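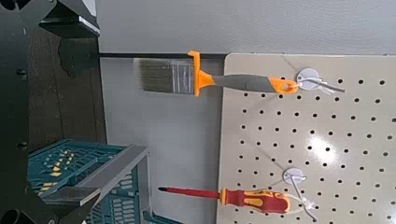
## Section 4: Hanging your tools and laying out the board

By now the panel is up on the wall, the spacers are in behind it, and you've given it a good tug to check the screws. Great! The dull part is over. Laying out the board is the bit most people look forward to, and it's worth an unhurried evening with all your tools out on the floor.

This section covers the Uluvia wall panel in both sizes, with the standard hook set. If you bought the Tivevance shelf kit as well, read this section first and then go on to Section 5. Shelves take up a lot more room than you'd think, and it's easier to plan them once you know where the hooks are going.

### 4.1 What you need

- The hook set (18 hooks, in one bag)
- Painter's tape
- A pencil
- A sheet of wrapping paper or newspaper as big as the panel
- A kitchen scale, if you have one
- Every tool you plan to hang, including the ones still in the kitchen drawer

Leave the drill in its case. Nothing in this section needs one.

### 4.2 Sort before you hang

1. Put all of your tools on the floor, on an old sheet or a flattened box.
2. Make one pile of the things you've used in the past few months.
3. Make a second pile of the things you use once or twice a year. A tile cutter goes here for most people, and so does the big pipe wrench.
4. Put doubles in a third pile. Pick your favorite of each and find the others a home.
5. Weigh anything that feels heavy in one hand and write the weight on a bit of tape stuck to the handle.

Only the first pile goes on the board for now. You'll be tempted to hang everything, and we get it, a full board looks fantastic in a photo! But a board with gaps is much nicer to use. You can get your fingers around each handle without knocking the one next to it.

> **Note:** Clean your tools at this stage, while they're all out. A wipe with a dry rag is enough for most of them. Work dried paint out of brushes before you hang them, and let washed brushes dry fully. Brushes like to hang with the bristles down.

### 4.3 Plan the layout on paper

1. Lay the paper on the floor. Mark the top edge with the word TOP, in big letters.
2. Set your tools down on the paper the way you'd like them to hang.
3. Put the ones you grab most often in the middle band, between your waist and your shoulders once the panel is on the wall.
4. Put long tools at the sides. Saws, levels and rulers do well there, and they stop smaller things from getting lost at the edges.
5. Leave two fingers of space between neighbors, and a full hand's width around anything with a fat grip.
6. Draw around each tool with the pencil. Write its name inside the outline.
7. Make a small cross where each hook will go.

Think about jobs as well as shapes. When Evdokia Liapis laid out the board in our own workshop, she grouped everything by what you'd be doing at the time: painting together, picture hanging together, bike stuff together. It looked like a jumble for the first day or so, and then we all stopped asking where things were. We've copied it at home!

If you share the board with someone who is much taller or shorter than you, do this step together. Ask them to reach for the top row with their heels flat on the floor.

### 4.4 Pick the right hook

| Hook | Good for | Most you should hang on it |
|---|---|---|
| Short straight | Light hand tools with a hole in the handle | 200 grams |
| Long straight | Several light things on loops, rolls of tape | 200 grams |
| Curved | Tools with a ring or a closed grip | 500 grams |
| Double | Hammers, mallets, anything with a head | 1 kilogram |

Tools with no hole or ring need a loop. Thin cord is fine, and so is a strong rubber band for the very light ones. Tie the loop so the tool hangs close to its hook. A long loop lets it swing, and it'll tap against the board every time a door shuts.

> **Caution:** Don't hang a tool by its power cord or by a plastic trigger. Sooner or later, one of them will give.

### 4.5 Fit the hooks

1. Tape the paper plan to the panel, with TOP at the top. Step back and look at it from across the room. This is your last easy chance to change things.
2. Push the pencil through the paper into the nearest hole at each cross. Your crosses won't line up perfectly with the holes. Choose the closest one, or the one above it if you can't decide.
3. Take the paper down and keep it. You'll want it in 4.6.
4. Take one hook and tilt it so that its tail points at the panel.
5. Slide the tail into the hole until it stops.
6. Bring the hook down level. You should feel a soft click.
7. Press on the base with your thumb and turn it a quarter turn clockwise. It should sit flat, with no gap.
8. Hang something light on it, then pull down gently.
9. Go on to the next hook. Work from the top row to the bottom, so that you aren't reaching over full hooks.

If a hook wobbles, take it out and look at the tail. A slight bend can be straightened with pliers. Throw away a hook that has been bent back more than once, and use a spare.

> **Caution:** Keep your face to one side when you pull out a stiff hook. They can let go with a jump.

The holes nearest the screws have less room behind them. If the tail won't go in all the way, move over by one hole. Forcing it can push the panel away from the spacer, and then you're back in Section 3 (nobody wants that).

### 4.6 Hang the tools

1. Start with the heaviest tools and put them low, near the screws if you can.
2. Hang anything with a blade so the edge faces the wall or sits inside a cover.
3. Fill in the middle band.
4. Hang the light things last.
5. Stand at your bench or wherever you normally work, and reach for each tool once. Move whatever feels awkward.

Now leave it alone for a week! Use the board as normal, and put a small piece of tape beside any hook that annoys you. At the end of the week, move just those. Leonidas Kontogiannis, who wrote the first version of this guide, moved his tape measure four times before he found the right spot, down at the bottom corner next to the door. He says he'd never have guessed it from the paper.

Once you're happy, you can cut out the outlines from your paper plan and use them as templates. Trace them onto the board with a paint marker, or cut them out of colored sticky film. Outlines are a treat if you have kids who like to help, as they can put things back without asking. We'd wait until the week is up, though. Paint marker is hard to get off.

### 4.7 Total load

The large panel, fixed with all of its screws into studs or solid wall, holds 18 kilograms spread evenly. The small panel holds half that. Add up the weights you wrote on your bits of tape. If you're close to the limit, move a few heavy things to a drawer or a floor box and check again.

> **Caution:** These figures are for a panel put up as shown in Section 3. On plasterboard with no studs behind it, hang light tools only, and leave the double hooks in the bag.

### 4.8 Looking after the board

- Dust it with a dry brush. The holes collect sawdust, and a vacuum with the soft head on gets most of it out.
- Wipe off marks with a damp cloth and a drop of dish soap. Dry it straight away.
- Don't use solvent on the panel. It takes off the finish.
- Check every hook twice a year. Press the base and turn it clockwise again if it has crept.
- In a damp garage, rub a little oil on bare metal tools before winter.

### 4.9 Common problems

**A hook comes out each time I take the tool off.** You're most likely lifting the tool straight up and catching the tip of the hook. Try a curved hook turned slightly to the side, or hang the tool on a longer loop. If the base spins freely, swap the hook.

**The board bows in the middle.** Check that the center spacer is in place. On the large panel it's easy to miss, as it comes in a separate bag with the wall plugs.

**Everything leans to one side.** Put a level along the top edge. If the panel is straight, the hooks aren't: look for a row where one hook is a hole lower than its neighbor.

**I've run out of room.** Wonderful, you have a hobby! Two panels can be joined side by side with the Sarantis joining strip. Fit the second panel before you move any tools, then redo 4.3 with both sheets of paper taped together.

**I have hooks from another brand.** They may fit, but the tails vary in thickness. Try one in a bottom corner with nothing on it. If it needs more than thumb pressure, don't use it.

Spare hooks come in packs of six. Quote the part name from the table in 4.4 when you order, and say which size of panel you have.

Continue to Section 5 for shelves and bins.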